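How glass is made

Glass is a solid made mostly from sand. It is used for windows, bottles, lenses, lamps and kitchen dishes. The sand on a beach does not let light through very well, but a sheet of glass does. To understand the difference, we need to look at what happens when sand is melted.

What goes in

The main ingredient is silica. Silica is a compound of silicon and oxygen, and most pale sand contains a large amount of it. Pure silica only melts at a very high temperature, far hotter than a kitchen oven can reach. Two other materials are normally added. The first is soda ash, which lowers the melting temperature and so saves fuel. The second is limestone. Glass made with soda ash but no limestone would slowly be damaged by water.

Old broken glass is added as well. This is called cullet. It melts more easily than the raw materials, so a furnace that is fed with cullet needs less energy. At the Karnesis glassworks, cullet is sorted by colour before it is used. Kamlesh Semwal, who runs the sorting line, checks each load for stones and bits of pottery. These do not melt properly and can leave weak spots in the finished glass.

What happens in the furnace

The mixture is called the batch. It is heated until it becomes a thick, glowing liquid. Bubbles of gas form in the liquid and must be given time to rise and escape. If they are trapped, the glass will have small round holes inside it, which glassmakers call seeds.

When most liquids cool, their particles line up in a regular pattern. This pattern is called a crystal. Ice and table salt are both made of crystals. Melted glass behaves differently. It gets thicker and thicker as it cools, and its particles stop moving freely before they can form a regular pattern. A solid of this kind is called an amorphous solid. "Amorphous" means "without shape", and it refers to the arrangement of the particles, which is untidy.

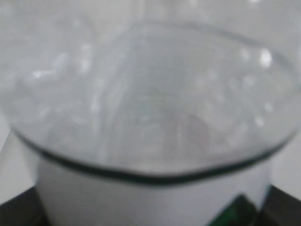

Colour in glass is caused by small amounts of other substances. Iron is the most common, as nearly all sand contains a little of it. Iron gives ordinary glass a weak green tint, too faint to notice when light passes straight through a thin sheet. A glass vessel can look colourless through its walls and still show dark green along the rim, where the thickness of the glass is seen edge-on. Light that reaches your eye from an edge may have travelled a long way through the material. Makers who want very clear glass choose sand with less iron in it. Cobalt is added on purpose to make deep blue glass.

Shaping and cooling

Hot glass can be blown, pressed, rolled or floated. Bottles are usually blown inside a mould by machine. Window glass is floated on a bath of melted tin, which makes both sides flat. The Karnesis works has 279 different moulds in its store.

After shaping, glass must be cooled slowly in a long oven. This is called annealing. The outside of a piece cools faster than the inside, and the two parts then pull against each other. Glass that has not been annealed may crack days later. Babita Saxena, who looks after the annealing oven, tests samples from each batch by viewing them through special filters that show strain as bands of colour.

Words to know

Amorphous: having particles with no regular pattern
Annealing: slow cooling to remove strain
Batch: the mixture that goes into the furnace
Cullet: broken glass used again
Silica: the main material in glass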